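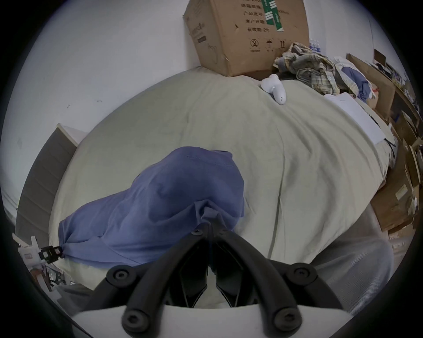
Hand-held gripper jaws won't close evenly, one arm lags. Pivot or linkage?

Asked by Mimoza Gashi

Hi all, hoping somebody has been inside one of these. I do cloth folding sessions at home with a hand-held gripper, the kind with two curved black arms and a white plastic shell at the bottom. It's been great since May, but lately the left arm comes in late. I squeeze, the right arm goes straight to the middle, the left one sort of thinks about it and then snaps over. On a thick towel I don't care. On a thin shirt it drags the fabric sideways and I lose the fold, and then I have to start that one over.

What I've tried so far: wiped everything down, blew out the gap between the arms (so much lint!), and went round all the hex screws with a key. None of them felt loose to me. I haven't taken off the big round caps at the joints because I don't know what's under them and I'm scared of a spring flying across the bedroom.

The counter on mine says 1,209 closes, if that matters. The Narkik leaflet that came with it says to "service the linkage" every 1,000 and then doesn't say how, thanks a lot. Is this a pivot thing or a linkage thing, and can I fix it without sending it back? I have a set of hex keys, a small torque driver and a tube of Cokodon grease that I use on my sewing machine.

Answer 1

Mine did that. It was lint. Blow it out again, properly this time, with the jaws open.

Comment from Mimoza Gashi: I did do it with them open, but I'll have another go.

Answer 2 (accepted)

Posted by Defne Kocabaş

I look after a bunch of these and I'd put my money on the linkage, with a side helping of over-tightened pivot. You said you went round all the screws with a key — did you tighten the two little black ones up by the pivot as well? Those set the side play on the arms. If one is even a bit too snug, that arm sticks and then jumps, exactly like you describe. So before you open anything, back the left one off an eighth of a turn and squeeze slowly. If the jump goes away you can stop reading and go have a coffee.

If it's still there, do the linkage. It's not scary, I promise. On the Narkik ones the return spring is down in the shell, so nothing pops out when the caps come off.

Take a photo first of how the dark plates sit between the arms, you'll want it later. Then get the caps off one arm only and leave the other arm together so you have something to copy. Slide the plates out and look at the holes. A round hole is good. If a hole has gone oval, even slightly, that's your lag, and grease will only hide it for a week. Mine wear on the lower hole first.

Clean the plates and pins with a dry cloth, no solvent near the white plastic (ask me how my first shell got cloudy). Put on a really thin film of grease. I use Akyol, but I'd guess yours is fine if it's the light stuff and the tube says it's safe on plastic. Wipe off whatever squeezes out or it'll end up on your shirts.

Put it back together with the caps snug, 4 on my driver's scale, though every driver's scale is different so don't treat that as gospel. Then adjust the two small screws last, a tiny bit each, swapping sides, until both arms reach the middle together. I check with a strip of paper. Close on it slowly and watch whether it slides left or right.

Replacement plates come as a pair. Change both even if only one looks worn, otherwise you'll be back at it again soon.

Comment from Mimoza Gashi: Ok so I HAD tightened the little ones, oops. Backing off the left one got rid of most of the jump. I opened up that side anyway and the lower hole is a bit egg shaped, so I've ordered plates. Thank you!!

Comment from Defne Kocabaş: Egg shaped is the one. Put a dot of marker on the side that faces out before you bin the old ones, the new pair isn't marked.

Answer 3

Not sure about Narkik but on my Eltadis the arms are adjusted from inside the handle, and there's a 59 stamped on the part you need. Could be worth a look if yours has a number too. I never managed to get mine perfectly even and I just tilt my wrist a little.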